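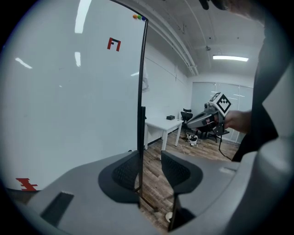
Two hand-held grippers next to the whiteboard in the Cornano robotics club room.

Last updated: March

Sérgio Patrício has run the robotics club at Cornano for five years. This spring he dropped the usual line-following cars and gave the students a harder job: teach an arm to pick up small objects by showing it how.

"They wanted to write code on the first day," Patrício said. "I told them they would spend a month moving things with their hands first."

The students work in pairs, one holding the grippers and the other keeping the log. Their goal is 200 usable recordings before the Rekinen meet, where each club's arm has to clear a table in four minutes. Patrício said the group is a little past half.

The early ones were mostly thrown out. Students moved too fast, or turned their wrists in ways the arm can't copy.

"You have to slow down and close the fingers flat on the thing," he said. "It's boring, and your shoulder gets tired. After a while they switch without me asking."

The club meets in a room it shares with the math tutors, and everything has to be put away by 5. Patrício would like a second arm. The one they have came from a school in Khondokar and has a bad joint that two of the older students have rebuilt twice.

Asked whether the team can place at Rekinen, he said he hadn't thought much about it. Last year's cars went out in the first round.

"I'd like it to pick up the cup," he said. "It gets the blocks fine. The cup it pushes over."

Practice runs with the arm start after the break.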